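Re: [zerville-neighbors] Hosting a block supper – dishes or paper plates?

On September 4, a neighbor on Drustgate wrote:
> We're thinking of doing a supper for our end of the street
> and I can't decide between real plates and paper. I've got
> maybe 25 people coming. Is washing up for that many as awful
> as it sounds? And did you rent tables or borrow them?

Real plates, every time! We've done the Rees Street supper for 4 years now and only used paper the first year, when the wind got under the coleslaw and half of it ended up in the hedge. Ask everyone to bring their own plate and fork from home and put a bit of masking tape on the bottom with their house number. Most folks just take theirs home dirty, so you're left with the serving bowls and whatever the kids used.

For those, set up two tubs on a side table, one soapy and one plain, and let people wash as they wander by. Change the water more often than you think you need to (we run a hose from our porch). Trays help a lot too, especially for kids and anyone carrying food up steps.
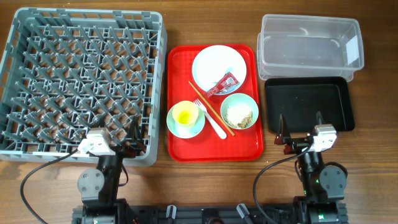
Tables we borrowed. The church hall on Teltano Avenue lets you have the long ones if you pick them up the afternoon before and bring them back by noon. They're heavy – bring a second person and something to tie down the tailgate. Chairs we leave up to each house, and we always end up with a funny mix of camp chairs and piano stools.

Money-wise, last year came to $493 for the whole street, and most of that was meat and ice. We put a jar out by the lemonade and got nearly all of it back. If you do potluck only you'll spend way less, but then do keep a sign-up sheet or you'll get nine pasta salads. (I like pasta salad, but still.)

Oh, and check with the town about closing the street. The form is short but they want it a couple of weeks ahead, and you have to go pick up the barriers yourself.

You're welcome to our tubs and the big coffee urn if you want them. Just email me off list and come by any time after 5.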